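Lins Student Robotics Project
Workshop notebook, bench 2
Entry for December 2021
Recorded by the student group on duty

Purpose of the session. The group continued with the drinks task set in September for the Lallby round. The task asks for a cold drink to be prepared with items laid out in fixed zones, and this entry concerns only the handling of ice. Cups and fruit will be treated in later entries.

Before starting, the program from the previous session was loaded from the shared drive under the name Farusik 16. The earlier version, in which the approach to the bowl came in at an angle, has been kept but should not be run. The Lallby rules allow no contact with the rim of any vessel, and the angled approach gives too little room for this. The present approach is vertical, with the gripper closed to a narrow opening until it is among the cubes.

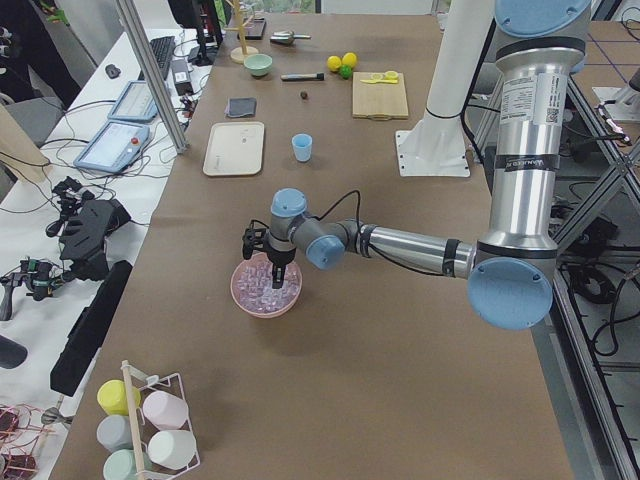 The opening width was entered as a fixed value for the first set of attempts. Members who join at a later date should note that the value in the program is given in steps of the gripper and cannot be compared with the figures in the Sasteo handout, which are in millimetres. A conversion table is to be pasted inside the back cover of this notebook.

First set: 20 attempts, one cube to be lifted on each. Eleven were counted as good. In six cases the fingers closed on two cubes and one fell back during the lift. In the remaining three nothing was held. The bowl was stirred by hand after every fifth attempt so that the gripper would not keep returning to the same hollow.

Second set: 16 attempts, with the lowest point of the approach raised slightly and the closing speed halved. Thirteen were good. It is not yet clear which of the two changes helped. They ought to have been tried separately, and the group on duty next time is asked to do so.

Height readings for the second set are filed in the Farusik folder. The reading at the start of the lift was 246 on all attempts but one, where it was 81. That attempt has been left in the count, although the reading is almost certainly a logging fault. The same fault was noted once in September, when the log was opened on a second computer during a run.
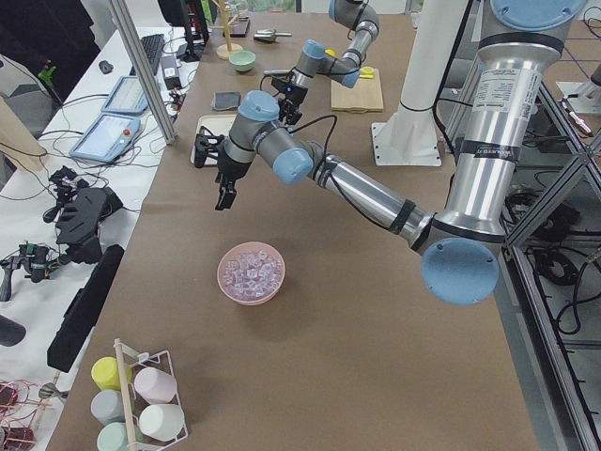

Position of the bowl. The Lallby rules permit it to be placed anywhere within the centre zone, and the exact spot is announced on the day. The program still relies on a taught position. Members agreed that the next stage of work is to have the position found from the camera picture before each attempt, with the taught position kept as a fallback. The Sasteo routine for round vessels may serve for this, but it was written for darker bowls and the threshold will need to be set again.

Safety. The rule on stirring was applied throughout: program paused, speed at zero, a second member at the stop button. One member reached for the bowl before the pause had been called aloud. The matter was discussed at once and the rule was read out again. It applies to short interruptions as well as to changes of set-up.

Outstanding:
Repeat the second set with closing speed alone changed.
Repeat with approach height alone changed.
Paste in the conversion table.
Ask the Lallby organisers whether a cube dropped back into the bowl counts as a fault or merely as a lost attempt.
Rename the saved program; the present name gives no indication of the vertical approach.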